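Lomwood House: which parts are open now?

quillback
Going to Lomwood on Tuesday with my parents. The page on the estate site says "most rooms" are open but the map at the gate last year had half the east wing shaded gray. Has anyone been since the spring?
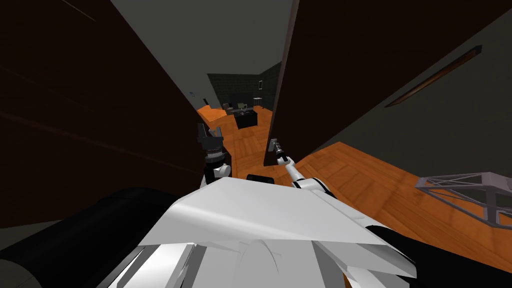 Mostly I want to know about the long gallery and the chapel. My father can do one flight of stairs and not much more. We would be coming by car from Cliltness, so getting there at opening time is no problem.

marl_and_flint
Went in the spring. Chapel is open, no stairs, side door off the courtyard. Long gallery is open too but you go up 16 steps from the hall and there is no lift. There is a bench at the top.

East wing is still closed. The county records are kept there and you need a reader's ticket and an appointment.

tobyjug70
The east wing is not closed. I was in it last month.

marl_and_flint
On a tour or as a reader?

tobyjug70
On the tour. They take you through the lower corridor and the old map room. You don't see the stacks, but you are in the east wing.

marl_and_flint
OK, then that has changed. It wasn't offered when I went. The woman at the desk told us no public access at all on that side.

hedgerow
It's one tour a day at 3 and it doesn't run if they have a wedding. Buy the ticket at the desk in the morning because it fills up. Regular admission doesn't cover it.

I didn't think it was worth the extra. You get a lot of talk about how many boxes they hold (3000, we were told twice) and very little about the family who built the place. The kitchen is better and it's included.

tobyjug70
Disagree. The map room ceiling is the best thing in the building. The kitchen is a kitchen.

hedgerow
We'll have to differ on that. The copper alone kept my kids busy for half an hour.

quillback
Thanks all. Is the east wing tour on one level?

tobyjug70
Three steps down into the corridor, with a handrail, then flat. You come out by the stable yard, and the gravel there is deep. Worse than the steps if he uses a cane.

pellam
Two things about parking. The lower lot is for staff and readers on weekdays and they do check. Use the upper one by the walled garden. Also the road from Cliltness is down to one lane at the bridge, so leave early or go around by Indmont.

marl_and_flint
The Indmont road is longer than sitting at the lights. I'd stay on the main road.

pellam
Depends on the time of day. Before nine I agree with you.

quillback
We'll do the chapel and gallery in the morning and ask about the 3:00 tour when we get there. Is the cafe any good, or should we bring lunch?

hedgerow
Bring lunch. Soup and cakes only on weekdays.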